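Foro Wusumton › Casa y colada › Separar la ropa antes de lavar

**pilar_k**
Tengo 17 prendas encima del sofá y la duda de siempre: ¿las negras con las blancas si el programa es frío? En la etiqueta del detergente Fumby dice que sí. No me fío.

**Bindirmont**
Yo lo hago desde hace años a 16 grados y no se me ha teñido nada. Separar es perder una tarde.

**tresbolsas**
Pues a mí una camiseta negra nueva me dejó gris una funda de más de 200 euros. Lo negro aparte, por lo menos los tres primeros lavados.

**Bindirmont**
Los tres primeros, vale. Después ya no suelta.

**nigatu_norte**
Depende de la prenda. Las de dos colores son las que dan guerra, vayan en el montón que vayan. 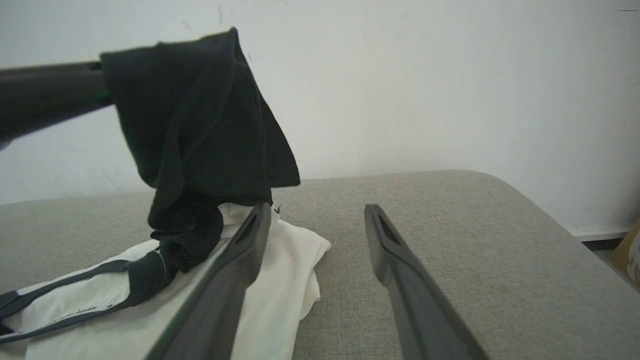
Mi norma para las de dos colores es mandarlas con lo claro, en frío y del revés. Una prenda blanca con una tira oscura cosida, como esa que tiene la tela negra encima, la lavaría sola la primera vez – y sin dejarla en remojo. Luego, con las blancas.

**tresbolsas**
Del revés no cambia nada si la tira destiñe. Yo la lavaría a mano.

**pilar_k**
Me quedo con lo de lavarla sola. Las negras van mañana, en otra lavadora.

Este sitio usa cookies propias y de terceros. Aceptar | Configurar
© Foro Wusumton · Contacto · Volver arriba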